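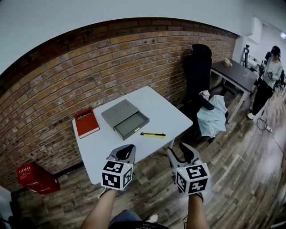

Zewditu Shiferaw objected at the first project meeting that a drawer was too easy a task to say anything about how students learn to collect data, and that the teams would run out of mistakes by the second week. We kept the task and changed the way it was scored, and most of this section follows from that change.

Figure 1. Two-handed collection at the white table, with the drawer box between a book and a utility knife. The operator is seated.

3.2 Task and procedure

The Ludum course ran in the spring term and enrolled 30 students, all in their second or third year. Students worked in pairs. One student operated the two hand-held grippers while the partner kept the log, and they traded places halfway through each session. Pairs chose their own seating height and their own order of trials.

The task was to open and close the drawer of a small box. Other objects were left on the table and moved between trials, so that the policy trained later would not rely on one fixed layout (Figure 1). Both grippers carry cubes with printed markers, from which the pose of each hand is recovered. A trial in which either cube was lost for more than 2 seconds was dropped, and the pair had to repeat it.

Under the original scoring, a pair received credit for every trial that ended with the drawer in the right state. After Shiferaw's objection we gave credit only for trials that a second pair, looking at the recording without the log, could label correctly. This cut the early scores sharply. Several pairs had been opening the drawer with one hand while the other hand blocked the view of it, and their recordings could not be labeled at all.

By June the class had recorded nearly 4,000 trials. Of these, 2,000 were set aside for training and the rest were used for the labeling exercise and for testing. The Bestton and Wedow sections shared one set of grippers, and sessions on Friday were often shortened when the previous section ran over. We did not correct for this in the analysis. Pairs in the Thaler section had their own set and are reported separately in Section 4.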